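MacRitchie Community Rooms: progress report to the Zalatero Fund
July 2026

Repainting is under way in 8 of the building's rooms. Two are finished and back in use. The craft room, with its pale green walls, is next, and the hallway follows.
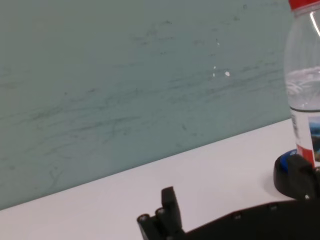

Bookings held up during the work. We moved 34 sessions to other rooms and canceled two. The English class has 30 people enrolled and now meets upstairs.

Iltex delivered the new chairs, but one carton was short and we are waiting on the balance. The Briltunetti quote for the kitchen floor came in over budget. We have asked for a second price and will send both with the September report.

No change to the grant total is requested.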